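Murken Residents' List: message archive

Posted 25/06/2020 by Joanne Hulme
Subject: Re: Who is standing for the east ward seat?

Dear all,

Thank you, Asger, for asking what I suspect a good many people on this list have been wondering, and apologies for taking a while to answer. I wanted to speak to both of the people concerned before I put anything in writing, and then my sister rang, and you know how that goes.

I'll leave Asger's message in so that everybody can see what I'm replying to.

> From: Asger Bundgaard
> Subject: Who is standing for the east ward seat?
>
> Hello everyone,
>
> I have had a leaflet through the door with a name on it and no
> history at all. Can anyone tell me who these two candidates are,
> what they have done before, and whether either of them has ever
> sat through a planning meeting? I moved here from Stesuvura
> after the last election, so I am starting from nothing. I would
> also like to know when the vote is and if I have to register
> again, having changed address.
>
> I don't want to be told how to vote. I would just like to know
> a bit more than "working hard for you".
>
> Best wishes,
> Asger

Well, Asger, you're in luck, because I've known one of them for years and have now had a very long telephone call with the other. I should say straight away that I'm not a member of either campaign and I haven't made up my own mind, so please take this as one neighbour passing on what she's heard.

The leaflet you had will have been Songül Toprak's, I think, as hers went out first. Songül grew up on the Bilgin estate, went away to study history, and came back to work in the housing office, where she stayed for 9 years. After that she moved over to the advice centre on Jidavgate, and she is still there, mostly helping people with rent arrears and benefit appeals. She has never been elected to anything before, though she stood in this same ward last time and lost by 177 votes, and she told me quite cheerfully that she knows that number better than her own phone number. She has certainly sat through planning meetings! She spoke against the car park extension at two of them, and if you were there you'll remember that the second went on until nearly eleven at night.

Her main subjects are the repairs backlog on the estate, the bus that no longer goes up the hill after seven, and the library hours. On the library she wants the two evening openings put back. On the bus she was more careful than I expected, and said the council can ask and can put a bit of money in, but it can't make the company run it. I rather liked that she said so.

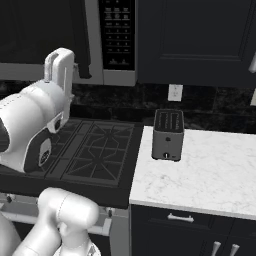 Gripper and gas hob, computer rendering

The other candidate is Alper Altıntaş, whom some of the older list members will know already because he has served one term, some time back, when the ward boundaries were different and our end of Jidavgate was lumped in with the station side. He trained as a surveyor and ran his own small practice for 20 years before handing it on. During his term he sat on planning and on highways, and he was the one who got the crossing put in outside the infant school, which took him the best part of three years and, he says, more letters than he cares to remember. He didn't stand again after that term as his wife was ill, and he has been fairly quiet since, apart from chairing the allotment association and writing to the paper about drains.

He hasn't got a leaflet out yet. He is having one printed, and I understand there was a muddle over the proofs, so if you haven't heard from him please don't take it as a lack of interest. What he told me he cares about is the drains (of course), the state of the pavements along the lower part of Jidavgate, and getting the council's accounts set out so that an ordinary person can follow them. He feels strongly about that last one and talked about it for quite a time. I didn't take it all in, I'm sorry to say, but the gist is that he'd like each ward to have a plain page each year saying what was spent there and on what.

Where they differ, as far as I can make out, is mostly on the land behind the old dairy. Songül would like to see it used for council homes and says the waiting list leaves no excuse for sitting on it. Alper isn't against homes there, but he wants the drainage looked at properly first, and he'd prefer a mixture with a strip left open along the stream. I put Songül's view to him and his to her, and each was very polite about the other, so I'm afraid there are no fireworks to report. They also don't agree about the parking permits. She would drop the charge for the first car in each household, he would keep it as it is and spend the money on the pavements.

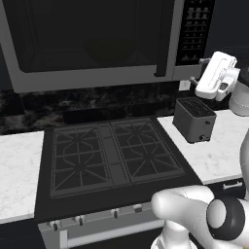
I asked both of them the question I always ask, and I'd encourage the rest of you to ask it too, namely how people will get hold of them once the election is over and the posters have come down. Songül says she would hold a drop-in at the advice centre once a fortnight, in the early evening, and another up on the estate if she can find a room with decent heating. Alper would rather come to people's houses, and says he found in his first term that folk will show you a damp wall much more readily than they'll come out and describe one. He also still has the same telephone number he had then, which I thought was nice. He isn't keen on email but promises to read it.

Now, the practical bits. The vote is in October. The exact day hasn't been confirmed to us in writing yet, so I'd rather not put one down here and have people turn up with their polling cards on the wrong morning. Defne Kahraman has kindly offered to keep an eye on the council noticeboard and she'll post to the list as soon as it goes up. And yes, Asger, you do need to register again if you've changed address. It doesn't carry over from Stesuvura on its own. The form isn't long, and the elections desk at the town hall will send you a paper one if you don't care to do it on the computer. If you'd like a postal vote, that's a separate form, so ask for both while you're at it and save yourself the second call.

We are hoping to have the two of them answer questions together before then. Defne has been talking to the school about the hall, and failing that we might do it over the telephone or on one of those video calls, though I know not everybody on the list has the means or the patience. If you've a question you'd like put, do send it to me and I'll pass it on word for word. Short ones are best. Last time we had one gentleman's question that ran to a page and a half, and by the end of it the poor candidate had to ask which part was the question.

One small request while I'm here. This list is for everybody in Murken and we've always managed to keep it friendly, even during the car park business. By all means say who you're supporting and why, but please keep the leaflets and the campaign posts to one a week from each side, which both candidates have agreed to, and if you've got a quarrel with somebody do take it up with them privately. I've had 2 emails already asking me to ban people who have so far done nothing but say good morning.

I've probably left something out. Alper did tell me something about the footpath at the back of the allotments and I wrote it on an envelope which has since gone out with the recycling, so if you're reading this, Alper, please do fill in the gap yourself. And Songül, if I've got the order of your jobs wrong, shout.

Asger, a belated welcome to Murken, and do say hello if you see me at the greengrocer's. I'm the one with the tartan trolley.

With warm wishes to all,
Joanne Hulme

Recent messages on this list
Re: Bus up the hill after seven (Songül Toprak)
Drains on lower Jidavgate, again (Alper Altıntaş)
School hall booking, any news? (Defne Kahraman)
Who is standing for the east ward seat? (Asger Bundgaard)
Library evening openings: letter to sign
Bilgin estate repairs, list of open jobs

Contact the list owner | © Murken Residents' List | Back to top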